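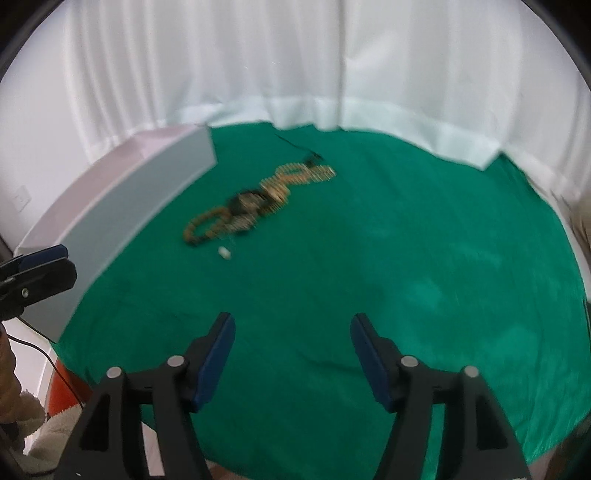 Marianna Dudek, research associate, Cirkine

4.2 Showing the task by hand

We came to hand-held grippers by a rather roundabout route. Our first attempts at teaching by remote control were slow, and Oskari Lahtinen, who has far more patience than I do, once spent the better part of a Tuesday coaxing a single necklace over the rim of a box. With a gripper in each hand the same person can simply get on with the job, and the arm learns from the path the fingers took. We gathered 260 demonstrations in this way and kept 200 of them for training (the rest were set aside for the checks in Section 5).

Figure 4. Jewellery and accessories laid out on green cloth, with the open box alongside.
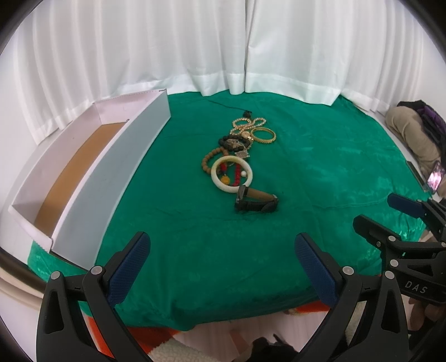

Choosing the order in which to pick things up proved harder to teach than the grasp itself. Each of our demonstrators had a favourite way of starting, and for a good while we let them follow it, which left the policy dithering between two perfectly sensible first moves. Small matters of layout made this worse. Where the black wristwatch lies against the thick white bangle, one person will go for the watch and another will try to lift the ring first, and both are quite right! We therefore asked everyone to begin with the piece nearest to them and work away towards the curtain, and we recorded 13 further sessions under that rule. Khải Chu went through all of them and marked 9 in which the demonstrator had slipped back into the old habit.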